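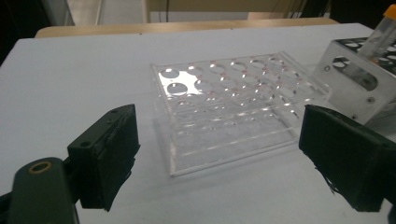 Figure 2. Clear acrylic test tube rack, four rows of six holes, on a white tabletop.

3.2 Racks and how people read them

We began our study of bench tidiness with the humblest thing on the bench, and we are glad we did. Test tube racks turned out to be wonderful objects to study! Everyone in the teaching lab at Skavoncombe handles them, and hardly anyone had ever been asked what they think of them.

The clear rack (Figure 2) has two plates, one above the other, held apart by side walls. Both plates are drilled, so a tube passes through the top hole and is steadied by the one underneath. Because the top plate is see-through, the lower holes show faintly behind the upper ones, and this doubling came up again and again in our talks with students. Some loved it (they could check that a tube had gone all the way down without bending over), while others said the two sets of holes blurred together under bright light. Glare on the plate was the most common complaint, and it can be strong enough to whiten a hole or two near the front.

We use cookies to remember your reading preferences. Accept | Manage settings

Over two terms we collected 301 short notes from students, written right after they had put their tubes away. Of these, 80 mentioned the rack without any prompt. Noemí Barrera sorted the notes by hand and Peiyu Deng sorted them again without seeing the first set of labels. They disagreed on very few, mostly notes where a student wrote "the see-through one" and could have meant a beaker.

What delighted us most was how students used the grid as a kind of map. They spoke of "my row" and "the back corner" – words that Jiang's earlier bench study, done with opaque racks, had recorded only now and then. Several filled the back row first so that their hands never passed over a standing tube. Others worked from the left, as if writing a line of text, and left a gap between samples from different groups. We return to these filling habits in Section 4, where we compare them with the notes gathered at Fleten in July.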